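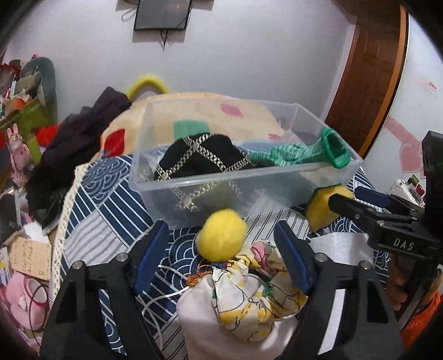
Moving a quilt top and a lot of unfinished sewing across the country, need advice on thread and fabric storage
I have been sewing for a long time and we are moving from Putstead to Clorley in April. My fabric is easy enough because it folds, but the small stuff is driving me up the wall. At the moment I sort projects into cloth bags, like the white one with the line-drawn pattern on it, and whatever goes with the project goes in or on top. You can see what happens to the threads. The orange and green ones have wound themselves together at the neck of the bag, and the thin white cord goes wherever it likes on the bedding. I have a lot of these bags and every one has the same problem to some degree.

What I want to know is:
How do I pack loose thread, cord and ribbon so that it comes out usable at the other end?
Is it worth untangling the bad ones before the move or should I cut my losses?
Do spools need to be kept out of the truck? The movers say our load may sit in a warehouse in Zerkombridge for up to a month and it is not heated.

I have one large plastic tote and I can buy more. The machine is going in the car with me, so that part is settled. Most of the thread is cotton and polyester, with a bit of silk I would be sorry to lose. Two of the spools are big 2000 yard cones and the rest are small.
Posted by Abla Srour

Radek Šimko
I moved twice in three years with a full sewing room, so this is what I do now.

Loose thread first. Anything shorter than your arm, throw out. Anything longer gets wound onto something flat. You can buy plastic floss bobbins but cut up cereal boxes work the same. Cut a small notch in each end, start the thread in one notch, wind it, finish in the other notch. Write the color number on the card if you know it. Cord and ribbon go on bigger cards, and I hold the end down with a pin. Don't use tape on ribbon. It leaves a sticky patch and I ruined a good length of velvet that way.

Then the cards go flat in zip bags, one bag per project, and the zip bag goes inside your cloth bag. You keep your system and the thread stays put. Tie the drawstring in a bow and tuck the ends inside before you load the box.

For the tangles, give each one ten minutes. Lay it on a plain towel, find the loosest loop and pull outward from the middle, never on the ends. If it gets tighter, cut it. A 400 yard spool of polyester does not cost enough to lose an evening over.

Cones should travel standing up. Put a rubber band or a strip of that stretchy net around each one so the layers don't slide down. When they slip at the base you get loops under the cone and it will not feed right again.

As for the warehouse, cotton and polyester will be fine in the cold. Damp is what I would worry about. Use the tote with the lid that clips down, and make sure everything is dry the day you close it. I would take the silk in the car. It is a small bag, there is room.

Label the outside of the tote on two sides. I only labeled the lid the first time and the movers stacked another box on it – took me a week to find my scissors.

Rhun Hopkin
just buy new thread when you get there. I had over 1000 yards of old stuff from my aunt and it snapped every time I used it in the machine. pull a bit between your hands and if it breaks easy it's junk anyway, don't pay to move it

Mohsin Usmani
Agree with most of what Radek wrote. A few things to add.

Test old thread as Rhun says, but pull off the first yard before you do. The outside of the spool gets the light and dust and will break sooner than the rest. I have had spools that failed on the outside and were good underneath.

Take the pins and needles out of every project bag before you pack. I know it's tedious. Put them all in one hard tin and tape the tin shut. Someone is going to squeeze those bags into a corner of a box and it may well be you.

For the quilt top in your title, don't fold it in quarters like a sheet. Roll it around a pool noodle or a cardboard tube from a fabric store with an old pillowcase next to it. If it has to be folded, fold on the diagonal and you won't get the hard creases across the blocks. Ours was in storage from fall to spring, folded square, and the lines only came out after it had been quilted and washed.

If you are going through Hrnčiar movers or any outfit like that, ask if the totes count by piece or by weight. Ours were by piece, so we used three large ones in place of eight small ones.

Abla Srour
Thank you all. I started carding on Sunday and I'm through the first two bags. The silk is going in the car. Radek, what do you do with elastic, do you wind that as well or does it stretch out?

Radek Šimko
Wind it, but loosely. Lay it on the card with no pull at all. If it is wide, just roll it up and put a safety pin through the end.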